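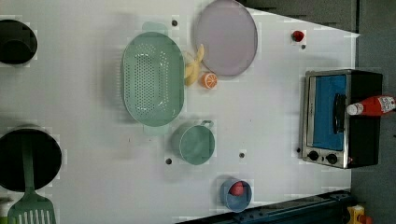 The owner of Festadano, a play café on the ground floor of the old Driveck building, has been buying toy food for 12 years now, and she will happily tell you which kinds last.

"Fruit, always fruit," she says, pouring the second coffee of a long Saturday morning. "You put out a banana and a strawberry and half an orange, and a child who won't say a word to you will make you lunch. I've been served a great many lunches."

She started with one shelf and 70 dollars' worth of secondhand pieces. These days the inventory runs to 1000 items, kept in tubs in the back hall, and she rotates what goes on the tables every couple of weeks so the regulars find something they had forgotten about. She likes to mix real kitchen things in with the pretend ones – a proper colander, a spatula, a pot with a bit of size to it.

"My own mother let us play with whatever was in the low cupboard," she says. "A colander was a hat, then it was a boat, and then she needed it back for the noodles and we were furious! So I always have a colander out."

The toaster oven gets the most attention, along with the ketchup. Parents do ask her about the ketchup. "They want to know what it's for, when there's only fruit. Well, you ask a four-year-old. It goes on the fruit."

Cleaning takes her 2 hours after closing, with the radio on, and she says she rather enjoys it. She is opening a second room at Turunen Street in June, with lower tables and, she hopes, a sink.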